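A morning at the Gemmont textile care workshop

We visited in August, a group of nine from the evening sewing class. Raghda Nseir had arranged it with Randa Tarawneh, who runs the floor at Gemmont. The building is the old Irberg glove factory, and the sign is still over the side door. Coats go on the hooks by the stairs. There is no elevator.

The sorting room

Everything that arrives is tagged and entered in a book before it is touched. Randa's last entry when we came in was number 441. Soft and furry pieces are kept apart from woven ones, and dark garments are hung up as soon as they are tagged. Folding them leaves lines that take a long time to steam out, especially in navy.

Fuzzy fabrics are brushed by hand, always with the pile. Yuzuki Kawaguchi tried a corner of an old blanket and was told to use half the pressure. Long garments get more than 700 hangers' worth of rail space between them - it still fills up by fall. 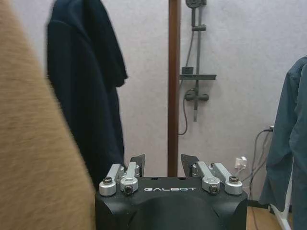

Pressing and repairs

The pressing tables are one floor up and it is warm there, so wear something light. Anselmo Ticona showed us how he steams a long fold from the back, with a cotton cloth in between. He does collars last.

Repairs are done at the window end. Loose hems are the most common job, then linings. A plain hem takes 20 minutes if the thread is already in stock.

Practical notes

Tours start at 10 a.m. and last two hours. Groups of up to 12 can book through the office, room 304. Tea is included, lunch is not - we ate at Tondine, across the street.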